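Intro to Warehouse Operations — Week 6 handout
Slotting, picking, replenishment
Posted May 7, 2018

Read before the Sarpong case. Bring the Bidanel worksheet, filled in or not.

1. Slotting

Slotting = deciding which item lives in which location. Sounds dull, drives most of your labor cost. Walking is the biggest chunk of a picker's shift in nearly every manual operation.

Fixed slots: each item has its own home. Easy to learn, wastes space (home stays reserved when stock is zero).
Random slots: anything goes anywhere, system remembers. Better space use, useless if the records are wrong.
Mixed: fixed for the pick face, random for reserve. What most places end up with.

One item per bin wherever you can. Mixed bins slow the pick and cause mispicks, worst when the items share a color and differ only in shape. 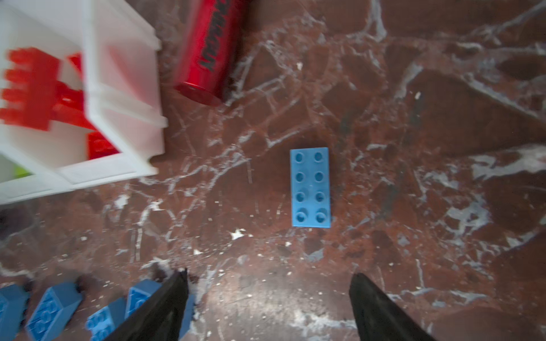
2. Velocity classes

Sort items by number of picks, NOT by units sold. An item that ships 100 units on one order line is one visit. A items closest to packing, between knee and shoulder height. C items go up high or at the far end.

Sarpong has 132 active items. In the case data, 12 of them make up 70 percent of the pick lines. Look at where those 12 are stored before you do anything else — the map is on the back of the case.

Velocity changes. Re-run at least every season. Flavness did it once at opening and never agian, see last week's notes.

3. Picking methods

Discrete: one order, one picker, one trip. Simple, few errors, lots of walking.
Batch: several orders in one trip, sorted after or on the cart.
Zone: picker stays put, order moves.

Batch picking saves travel but adds a sort step. Students always forget to cost the sort.
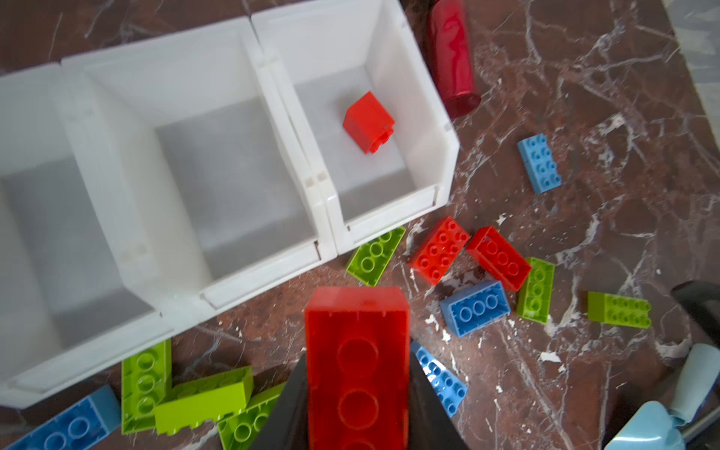

Same with zone — you need to cost the handoff, and the waiting if the zones aren't balanced. Balance by work content (lines plus travel), not by floor area. Punent split its floor into equal areas and had one zone drowning while the next one stood around.

4. Replenishment

Two-bin: when the front one is empty, pull the second forward, and the empty one is your signal to reorder. No counting, no software.
Min/max: trigger at the min, fill to the max. Min has to cover demand during the lead time plus a cushion.

Don't replenish during the pick wave if you can help it. Aisle conflicts.
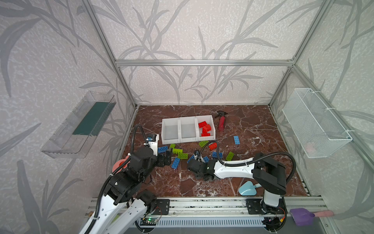

Fig. 3. Three-compartment organizer, red bricks in the right compartment only.

For the worksheet: set a min and max for each A item, show your lead time assumption, round up to full cases. Questions 1 to 4 only, skip 5, the table has a mistake in it and I'll repost.

Final project outlines due first week of June. One page, no cover sheet.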